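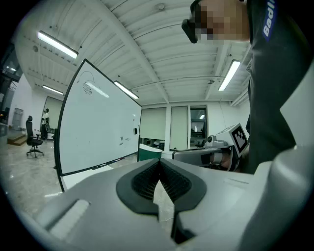
Frequently Asked Questions
Dvorak Workwear Rental and Repair

Getting started
Sizing and fitting
Patches and lettering
Pickup, washing and delivery
Repairs
Billing
Leaving or pausing the service

GETTING STARTED

What do you rent?

Work shirts, work pants, coveralls, lined and unlined jackets, lab coats, shop aprons and high-visibility vests. We also rent shop towels and floor mats, but only to customers who already have a garment account. We don't rent shoes, gloves, hard hats or rain gear.

How small an account will you take?

Three wearers is the minimum for weekly service. If you have one or two people, we can sell you the garments and do the washing by the pound at the counter. Ask for the counter price sheet.

How large an account can you handle?

The plant on Nellau Road can process 3,000 garments a week. Our largest single account right now has 78 wearers. If you are bigger than that, call us before you fill in the form and ask for Hollis Dvorak, who does the route planning.

How long does it take to set up a new account?

Four weeks from the fitting to the first delivery, if everything is a stock size and color. Add two weeks for custom lettering in a language that doesn't use the Latin alphabet, and add three for any size above 4XL. January and September are our busy months and setup may run a week longer.

Do I need to sign a contract?

Yes. The standard agreement is for 24 months. There is a 12-month agreement at a higher weekly rate. Both are two pages long and the same terms apply to everyone. We will email you a blank copy before you decide anything.

Can my employees keep their own clothes and just have you wash them?

Yes, this is our customer-owned plan. Each piece has to be marked with one of our heat-sealed labels before the first wash. We do not accept items that are dry-clean only, and we don't accept wool. We will repair customer-owned garments but we won't replace them when they wear out.

SIZING AND FITTING

Who does the fitting?

Ingrid Dunleavy comes to your site with a rack of sample garments. Each person tries on a shirt and a pair of pants, and a jacket if you are ordering jackets. Allow five minutes a person. A break room or an unused office works fine. We bring a folding screen.

What if someone is out that day?

They can stop in at the counter and try things on there. Please don't guess a size for someone else. Most of the exchanges we make in the first month come from sizes that were written down by a coworker.

How many sets does each person get?

Eleven shirts and eleven pants is standard for a person working five days. Five are at your site, five are with us, and one is being worn on delivery day. Part-time workers usually need seven. Jackets are two per person.

Do the garments shrink?

The 65/35 poly-cotton shirts and pants hold their size. The all-cotton ones shrink in length during the first few washes. We cut the pants an inch and a half long to allow for it, so new cotton pants will feel long for a couple of weeks. The flame-resistant garments are all cotton and behave the same way.

Can an employee change size later?

Yes, at no charge, once every six months. More often than that there is a small makeup charge per piece. Pregnant employees can change as often as they need to without charge.

PATCHES AND LETTERING

What are my choices for a company patch?

We sew three kinds:

Woven patches. Flat, good for small lettering. Up to six thread colors.

Embroidered patches. Raised thread on a twill backing. Letters smaller than a quarter inch tend to fill in, so we will ask you to simplify a small logo.

Printed patches. Full color, the cheapest of the three, and the first to fade.

Where can a patch go?

Left chest, right chest, either upper sleeve, or center back. Name patches go on the right chest unless you tell us otherwise. We don't sew patches on collars, cuffs or pants legs.

A long company name will fit on a sleeve patch if it is set in two lines. On one line, anything over 14 letters has to be made so small that it is hard to read across a room.

Do you keep my artwork?

Yes. Once a design is set up we keep it for as long as the account is open and for two years afterward. The setup fee is charged one time. Changing a phone number or a single word counts as a small edit and is free. Redrawing a logo is a new setup.

What file should I send?

A vector file is best. A clean scan of your letterhead will do. A picture taken off your website usually won't.

Can we have first names only?

Yes, or last names, or initials, or job titles. Some medical and school accounts use a title and no name. Nicknames are fine if the account contact approves them.

What happens to the patches when somebody leaves?

We take off the name patch and keep the company patch in place. The garment goes back into your stock and is used for the next person of that size. A faint outline may show where the old name was. If it bothers you, mark the garment for replacement and we will look at it.

PICKUP, WASHING AND DELIVERY

When will the driver come?

You will have the same day every week and a two-hour window. Routes leave the plant at 6:30 a.m. We will not deliver before 7:00 a.m. unless you have given us a key or a door code.

Where do we put the dirty garments?

In the soil locker we install. It has a drop slot and a lock, and the driver has the key. Please don't leave garments in plastic bags. Damp cotton in a closed bag will mildew in a few days and the stains don't come out.

What should people take out of their pockets?

Everything. Pens are the worst, followed by lip balm and metal shavings. We check pockets before washing but we do miss things. Items we find are put in an envelope with the wearer's number on it and sent back with the next delivery. We are not responsible for phones, earbuds, cash or medication left in a pocket.

How do you wash them?

Shop and maintenance garments are washed at 155 degrees with an alkaline detergent. Food-service garments are washed separately, on a different line, and bagged before they leave the clean side. Flame-resistant garments are washed without bleach or softener. Everything is finished in a steam tunnel and comes to you on hangers.

Someone here has sensitive skin. Can you use a different detergent?

We can put that person's garments through a second rinse, which solves it for most people. For the few it doesn't help, we run a fragrance-free load at the end of each week. There is no extra charge, but the turnaround is a day longer. Tell Shoshana Fitzsimmons in the office and she will flag the wearer number.

We came up one shirt short. What now?

Write the wearer number and the item on the yellow slip and hand it to the driver. Most missing pieces are in the repair room or went to another locker at the same site, and they show up the following week. If a piece has not turned up in three weeks, we replace it and it is not charged to you.

What about holidays?

If your delivery falls on a holiday, it moves to the next working day. The driver will leave a notice the week before.

REPAIRS

Do I have to ask for a repair?

No. Every garment is looked over after washing. Loose buttons, open seams, broken zippers and small tears are fixed before it comes back. If there is something we could easily miss, such as a pocket lining with a hole in it, tie a red repair tag through a buttonhole.

How do you decide between patching and replacing?

Dolores Van Dusen runs the repair room and makes that decision. In general, a garment is replaced when it would need a third patch, when the fabric has gone thin at the elbows or seat, or when a stain is still visible after two treatments. Flame-resistant garments are repaired only with matching fabric and thread, and more of them end up being replaced.

Who pays for replacement?

Normal wear is covered. Damage that isn't normal wear is charged at the depreciated value on your price sheet. That means things like battery acid, paint, cut-off sleeves and marker writing. You can ask to have the garment returned to you so you can see it.

If you use batteries or acids on site, ask for the Breller shirts. They are all polyester and stand up to splashes better than cotton blends. They are not suitable for welding or any work near open flame.

BILLING

How is the weekly charge worked out?

It is a rate per garment in your inventory, whether or not it was worn that week, plus one delivery charge of $9.55 per stop. There is no separate fuel or environmental charge.

Is there a weekly minimum?

Yes, $50. Nearly all accounts with five or more wearers are above it.

When are invoices sent?

Weekly by email, or monthly on a single statement. Payment is due in 30 days. We take checks, bank transfer and cards.

I don't understand a line on my invoice.

Call the office and ask for Everett Park. Have the invoice number ready. Credits appear on the next invoice and are marked CR.

LEAVING OR PAUSING THE SERVICE

Can we stop for the summer?

Schools and seasonal businesses can pause for up to 12 weeks a year. We pick up everything, store it, and bring it back a week before you reopen. The charge during a pause is a quarter of the normal rate.

How do we remove one person?

Send us the name and wearer number and put all of their garments in the soil locker. Billing for that person stops when the last piece is checked in. Missing pieces are billed after 30 days.

How do we end the agreement?

In writing, 60 days before the end date. If we don't hear from you, it continues month to month at the same rate. We don't renew anyone into a new 24-month term automatically.

Can we buy the garments when we leave?

Yes, at the depreciated value. We will send you a list.

CONTACT

The office is open 7:30 a.m. to 4:30 p.m. The counter closes at 4:00 p.m. Park on the Skirkar Street side; the Nellau Road side is for trucks.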